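The lunch that comes back home

Half past six in the morning and the kitchen at the back of the Skorora building is already loud. Radio on, two burners going. Somebody is looking for the lids. Somebody is always looking for the lids.

Reusable lunch. That's the whole idea, and it's an old one. You pay a deposit, you get your stew or your rice in a box with a proper rim, you eat it at your desk, you bring the box back. Grandmothers did it with jars. Office workers in half the world still do it with tins. And yet every town that tries to run it as a service seems to hit the same wall, and the wall is not the washing up or the money. It's Tuesday night, when the box is in the back of a cupboard under another box and you've forgotten it was never yours.

Messka has been at it two years. Started with soup only, out of a rented counter, deposits written in a school notebook. Now they fill 600 boxes a week, mostly for the offices along the canal and a couple of schools, and the notebook has been replaced by a slightly bigger notebook. Florin Buzatu runs the kitchen. He's tall, talks fast, and does not like the word "sustainable." Says it makes people chew slower.

What he likes is rims. Get him going on rims. A thin rim bends in the dishwasher and then the lid pops up at one corner, and the one corner is always the corner that ends up over somebody's laptop bag. Thick rim, rounded corners, see-through walls so the cook can tell lentils from lamb without opening anything. Clips if you can get them.

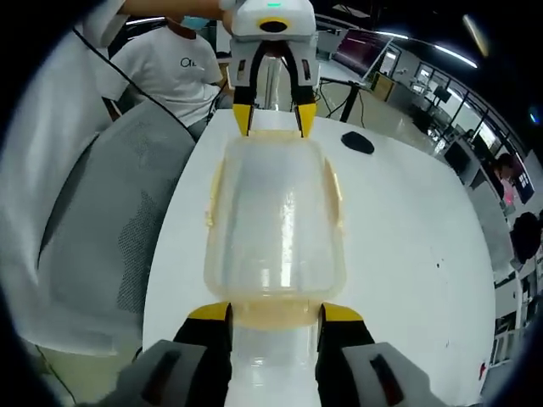 Kimutai Makokha: Clips are fine until one snaps, and then you've got a box with no lid and a customer who wants the deposit back anyway. I'd take a plain press-on lid every time. Cheaper to replace, and you can do it with one hand while you're holding the phone.

Buzatu has heard this one before. They've been having the argument since the soup days, Makokha on deliveries, Buzatu at the stove, and neither has moved an inch. The compromise is that both kinds are in circulation, which pleases no one and makes stacking a nightmare.

Stacking! That was the thing I hadn't thought about before I came here. A throwaway tub is light and nests inside the next one and arrives in a sleeve. A box that has to survive the trip home and back again is a different animal. It takes up shelf. It takes up van. It has to dry all the way before it goes in a pile or the pile smells by Sunday. Messka's drying racks run the full length of one wall and they want more, and there is no more wall.

Then the staining. Tomato is the worst, tumeric a close second. The stain doesn't hurt anything, the box is as clean as the one next to it, but hand a customer an orange-tinged box and watch the face. So the stained ones go to the regulars, who don't care, and the clear ones go to new people. A quiet little class system of lunch boxes. The regulars know. A few of them ask for the orange ones by now. 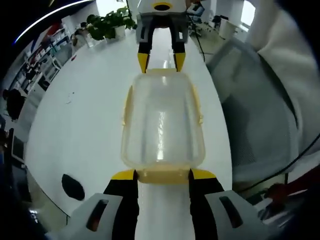
Money, quickly. The deposit is 2 euros. Too low and the boxes vanish, too high and people go get a sandwich across the road. Harvey Després, who keeps the books for Messka and for the bakery next door, thinks it should double and says so at every meeting. Buzatu thinks a deposit that hurts is a fine, and you don't fine people for buying lunch. Last winter they lost 166 boxes in one bad month, most of it over the holidays, when everyone took leftovers home and then went to their mother's.

Mothers, it should be said, are a known leak in the system. A good box goes to a mother's house and does not return. It holds buttons.

They tried reminders. A text message on the third day. People hated it, one man wrote back a full page. They tried a free coffee for every return, and the coffee cost more than the boxes. What worked best in the end was dull: a bin by the front door of each office, emptied at four. You walk past it on the way out with your bag on your shoulder and the box is right there in your hand. No app. There was an app, for a while, from a firm called Hitix, and the kitchen staff still do impressions of it.

The other half of the business is drinks and that half is harder. Cold tea, lemon water, a fermented wheat thing that Mircea Rusu makes in the cellar and which sells out before noon. He wanted glass. Glass is heavy and the bike couriers said no, flat no, so it's mostly plastic bottles for now and Rusu sulks about it. The necks are the problem with bottles. You can't get a hand in. You need a brush, and someone willing to stand there with the brush.

That someone is Petrică Furtună, mornings only. He has opinions on necks the way Buzatu has opinions on rims. Wide is good. Wide with a shoulder is bad, the tea leaves sit in the shoulder. He'd like to see every drinks maker wash their own bottles for one week before they order a thousand of them.
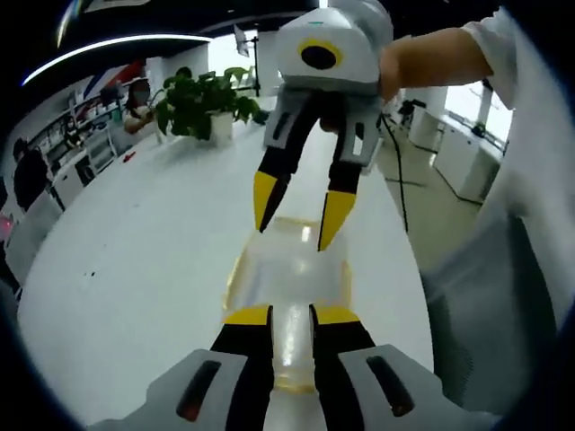 CLUJ, June — The second kitchen opens at the end of the month, if the plumber shows. It's smaller than the first, one long room behind a shop that used to sell curtains, and it will do nothing but washing. Messka calls it Vlad. Nobody would tell me why and I asked twice.

The plan is to take in boxes from other kitchens too. There's a pizza place that's interested, and a noodle bar that was interested until it saw the price per wash. One shared box for the whole town is the dream, same size, same lid, drop it anywhere. Makokha says the lid question will have to be settled first. Buzatu says it is settled.

I stayed through the lunch rush and left with a portion of bean stew in a box so orange you could read it as decoration. Clips, both working. Deposit paid. It's on my kitchen counter as I write this, washed, next to the door so I wont forget it, and I've already walked past it going out this morning.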